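Woveo Parri Home Helper Arm: Three Months of Asking a Machine to Tidy Up
Reviewed by Dwynwen Ifans
November 5, 2020

I have wanted somebody else to clear my table ever since I was old enough to be told to do it myself, so when the Parri went on sale in August for $1451 I talked myself into it over one long weekend. My husband thinks I could have had a very nice dishwasher for that (he's right, we still don't have one).

The Parri is a tabletop arm with a two-finger grip, and Woveo sells it for "light everyday tidying." You clamp it down, you pair it with the app, and you pick chores off a menu. Setup took me a whole evening and two phone calls, though the woman on the help line could not have been kinder, and she stayed on while I hunted for the right wrench in the garage.

Now, the chores. I decided early on to be fair and start with the plainest job I could think of, which was picking up small things and dropping them into a tray. Hair clips, keys, pen caps, the bits that collect wherever people sit down. I ran it 30 times over one rainy week with a notebook beside me and a pot of tea, and it got 231 items where they belonged before I lost patience with the rest. Keys were wonderful! Pen caps were fine. Anything thin and springy was a misery, because the fingers would come down on either side of it, close very politely, and lift up nothing at all.
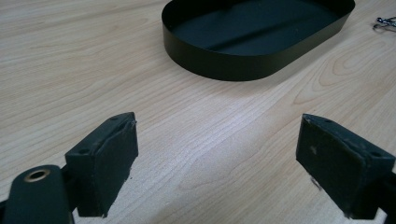

I asked my friend Hatsue Higuchi about this, as she spent years at Wultado running a packing line and has watched a good many machines come and go. She told me flat things on a flat surface were always the trouble there too, and that they kept a person at the end of the line for exactly that reason. A human hand slides a thing to the edge of the table, or gets a fingernail under it, and never gives it a thought. The Parri has no fingernails. Pason makes a thinner fingertip that snaps on over the originals, and I did try a set. They helped with coins and made the keys worse.

Dishes I gave up on after one saucer. Laundry it will do after a fashion, if by laundry you mean one washcloth, folded once, in the time it takes me to fold the whole basket and put it away -- and I'm no great folder.

What I do like is how gentle it is. It never scratched the table, it stops the moment you touch it, and it's quiet enough to run while the radio is on. The app is clear, with nice big buttons. The clamp is solid. The cord is too short, and I'd have liked a spare set of finger pads in the box for this kind of money.

So can a machine do your chores yet? Mine can do a piece of one, slowly, with me sitting next to it. If you enjoy tinkering, or you have trouble with your grip and mostly need bigger things handed from here to there, I think you could be happy with it. If you want the table cleared before supper, I'd wait for the next model or the one after.

I'm giving it 3 stars out of 5. I'm keeping mine, and it's back on the keys this week while I work on the instructions for spoons.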